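Two Hands on the Kitchen Table

Yetunde Chukwu would like it known that she does not think her grippers are going to change anything. She has built two of them, she uses them most evenings, and when I asked what they were good for she took a long time with her tea.

"Collecting disappointment," she said. "They're very good at that."

The grippers are hand-held. You carry one in each fist and the fingers at the far end open and close, and the idea, shared by a lot of people with more money than Chukwu, is that if a person does enough household chores this way, the record of those movements can be used to teach a robot arm. She got interested two winters ago, after a talk at Olaniyan, the shared workshop where she rents a bench. The speaker had a slide of an arm folding a towel. Chukwu asked how many towels it had been shown first, and didn't get an answer she liked.

"So I thought, fine, I'll find out what it takes. I wasn't trying to prove him wrong. Well, I was a little."

I had expected to find her at the workshop. Most of the practice happens in a home, with the washing machine going and people wanting the table back. She says the workshop is too tidy to learn anything from. Every bench at Olaniyan has a mat and good light, and the parts people test on are blocks and cups.

"Cups are flattering. Anything looks clever picking up a cup. Try a contact lens case. It's clear, it's slick, it has a little tube in it, and the cloth under it is checked, so whatever software you use later has to pick out something see-through on top of a pattern. I like that one. I've lost a lot of evenings to it."
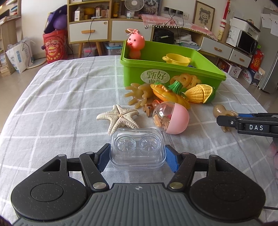 Nuno Barros thinks she picks hard objects so that she can be gloomy about them. He told me so at Olaniyan the same week, while sanding something, and added that if she had started with wooden blocks like everybody else she would have a trained arm by now and a better opinion of the whole field. He also thinks two hands is one too many for a first build.

I carried this back to Chukwu, who had heard it before.

"Nuno has an arm that stacks blocks. It's lovely. Ask him when he last needed blocks stacked."

The argument about the second hand is more serious. Her view is that almost nothing in a house is done with one. You hold the jar and turn the lid. You steady the box and take out what's in it. One gripper was hard enough, she admits, and adding the other more than doubled the trouble, mostly because the hands get in each other's way. Her first month with the pair was spent knocking things off the table. She blames herself for some of that and blames the grippers for the rest.

What surprised me, trying them, was how little I could feel. The fingers close and you think you have the thing, then you lift and you don't. Chukwu watched me do this 10 times with a bottle cap and didn't offer any advice. Later she said advice doesn't help. You slow down, you watch the pads and stop trusting your hand, and after a while you develop a careful, stiff way of moving that she describes as "like somebody defusing a sandwich."

She sees a problem in that, too. If the person wearing the grippers has learned to move in an odd way, then the robot will be taught the odd way. People tell her this is fine, that the odd way is the way that suits the machine. She isn't convinced.

"Maybe. But then don't tell me it's learning from how humans do things. It's learning from how I do things after dinner with two lumps on my hands."

She keeps a notebook, a paper one with a Skellow hardware logo on the cover. In it she had written 377 next to the words "usable, lens case." I asked what counted as usable. She said that was exactly the question, and that for the first version of the list she had been kinder to herself. When she went back through and threw out every attempt where she had hesitated, nudged the thing with her wrist or started over, 39 were left.
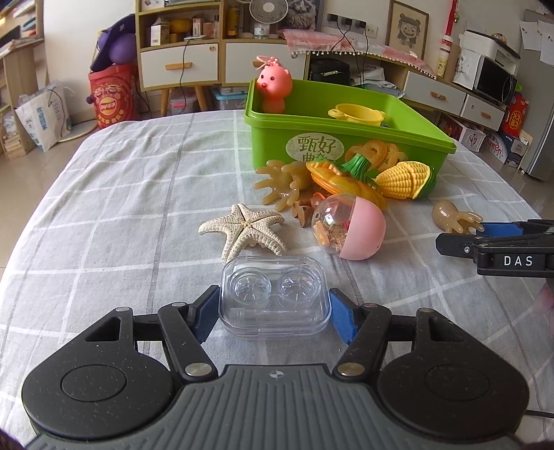 Was it worth throwing out that many? She thinks so, though she kept the discarded ones on a drive, and she may put the hesitations back in if the clean set turns out to be too clean to teach anything.

Barros, for the record, would keep everything. He believes in volume. There is a forum they both read, run by the people behind a kit called Vola, where the volume side and the picky side have been at each other for as long as either of them has been a member. Chukwu finds the volume side tiring. Her complaint is that "more" can't be argued with. If the arm fails, you didn't have enough, and if you then get more and it fails again, you still didn't have enough.

"What would it take for them to say, okay, this doesn't work? I've asked. I got a thumbs-up emoji."

I asked her the same thing about her own project. She laughed, and then she did answer. If an arm trained on her sessions can't pick up the lens case from a cloth it hasn't seen before, she'll call that a failure and write it up under her own name. She has not got an arm yet. There is a used one, a Zumora, that another member might sell her, but the wrist joint sticks and she suspects the price is based on what he paid for it.

So for now it is practice and recording, and changing things around. She changes the surface a good deal. A table is flat and stays put. Bedding gives when you press on it, and a gripper that comes in a touch too low will shove the cloth and move everything sitting on it. She started using the bed as a work surface when somebody needed the table, and has kept it up on purpose. The toys are cheap and come in the kind of shapes she wants: curved, hollow, rubbery, lopsided. The toy corn has a separate husk, and the husk is the part she talks about. It is a shell, so you can take it by the outside or hook it over one finger, and a person picks between those without thinking about it.

"I want to see what a machine does with a choice like that. My guess is it does the average of the two, right down the middle, and drops it."

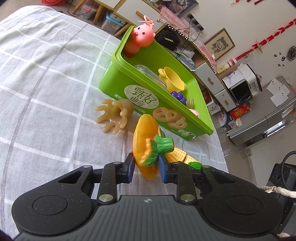
She has been wrong before, and she was the one who brought it up. She was sure the soft finger pads would be useless on anything shiny, and had said so loudly at Olaniyan. Then she tried them on a bathroom glass and they held. She told the people she had said it to, which took most of an afternoon and cost her a round of coffee.

There are things she won't concede. She doesn't believe any of this will be doing dishes in ordinary homes soon, and she gets short with articles that say it will. (She looked at me over the mug for that part.) She has noticed that the videos people share are always of the try that worked. She would like a rule that you have to post the one before it and the one after it as well.

"Three in a row, unedited. Then I'll be impressed. I'd even be impressed by two."

Barros has said he'll do it with his blocks. At the time of writing he had not posted anything, though he told me the lighting at the workshop had been bad in December and he wanted to wait until it was fixed.

As for the household, opinion is split. The grippers live on a shelf where the mixer used to be. Things go missing from the kitchen and come back with tape on them. Chukwu pays for parts out of her own pocket and has stopped adding it up, because the total was putting her in a worse mood than the results.

I asked if she would do it again from scratch. She said she'd make the handles smaller, and that she would route the cable down the outside of the wrist, where it doesn't catch on her sleeve. Then it was nearly nine, and she wanted to get another hour in before bed.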